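3.2 Guided walks and the training of volunteer guides

The second strand of the study concerns the guided walks run by the Ultcombe heritage society between the opening of its visitor office and the end of the most recent season. The walks form the largest part of the society's public work, and they are also the part for which the fullest records survive. Each guide was asked to complete a short return after every walk, giving the route, the weather, the size of the group and any questions that could not be answered at the time. We were given access to 500 of these returns. They vary a good deal in quality. Some guides wrote a full page, while others entered the route and left the remaining boxes blank.

Training was reorganised under Magdy Kamel, who came to the society from a teaching post and served as its first paid director. Before his appointment, new guides learned a route by following an experienced one until both felt that the newcomer was ready. Kamel kept this practice but added a written outline for each route and a course of evening classes held in March, before the walking season began. The outlines were short by design. Guides were expected to find their own words, and several of the older members objected to having anything set down at all. Their letters, kept with the minutes, argue that a walk learned by ear holds the attention of a group better than one learned from paper.

The returns allow this claim to be tested only in part. Where a guide led the same route both before and after the outlines were issued, we compared the questions recorded in each period. The later returns contain fewer questions about dates and the names of builders, and more about the people who had lived and worked in the streets concerned. We read this as a sign that basic facts were being given more clearly during the walk itself — though it may also reflect a change in what guides thought worth writing down.

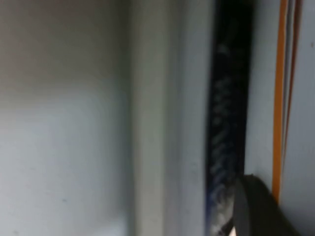 Figure 3. Interior surfaces.

A further difficulty lies in the uneven cover of the routes. The society offered 7 routes in all, but the harbour walk and the mill walk account for well over half of the returns. The Puvel Lane route, which passes through streets cleared and rebuilt within living memory, was led by only 2 guides and was dropped whenever neither was free. It is nonetheless of particular interest, as former residents often joined the group and corrected or added to what the guide had said. One return notes that a visitor "took over at the corner and did it better than I could". Remarks of this kind were later gathered by the society and used to revise the outline.

Interviews with guides were carried out using the schedule developed by Abou Zeid for the earlier study of museum stewards at Hurotholm. Two changes were made. The questions on pay were left out, and a question was added on whether the guide had been born in the town. Most interviews lasted 50 minutes and were held at a place of the guide's choosing. Notes were returned to each guide for correction before they were coded.

The corrected notes suggest that guides valued the evening classes chiefly for the company of other guides, whom they seldom met once the season had started. Few mentioned the outlines without being asked. The views of those who left the society after the changes are not represented here, as current addresses could not be found for them, and the findings in Section 4 should be read with that gap in mind.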